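Search this site Go

Brukham Cup Library: common questions

What is the cup library?
We lend reusable cups for fairs, school events, weddings and street parties in Brukham. You collect them clean, use them and bring them back.

How many can I borrow?
There are 1187 cups on the shelves at present. One booking can take up to half of them. For larger events, write to us before the end of July.

What does it cost?
Borrowing is free for schools and registered charities. Everyone else pays £19 per crate. Lost or broken cups are charged at 37p each.

Do I have to wash them?
Rinse them and tip out any dregs. We put everything through the Hondex washer when it comes back, so please don't use bleach or scouring pads.

Can they take hot drinks?
No. The tumblers are for cold drinks only. Ask for the Kuzmenko mugs if you are serving tea or soup.

Where do I collect?
From the side door of the Belludholm hall, weekday mornings from 9. Bring the booking slip and a car with the back seats down. We can't deliver.

What if I need to cancel?
Tell Orla Brophy by email. There is no charge if the crates haven't been packed.

Can I choose a colour?
You can ask, but we can't promise. Clear and red are the easiest to get. 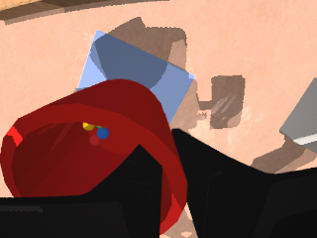
Comments

Jan: Do the lids need booking separately?

Orla Brophy: Yes, Jan, put them in the notes box on the form.

Pete W: Used these for our sports day. Two crates was plenty.

Contact us | © Brukham Cup Library | Back to top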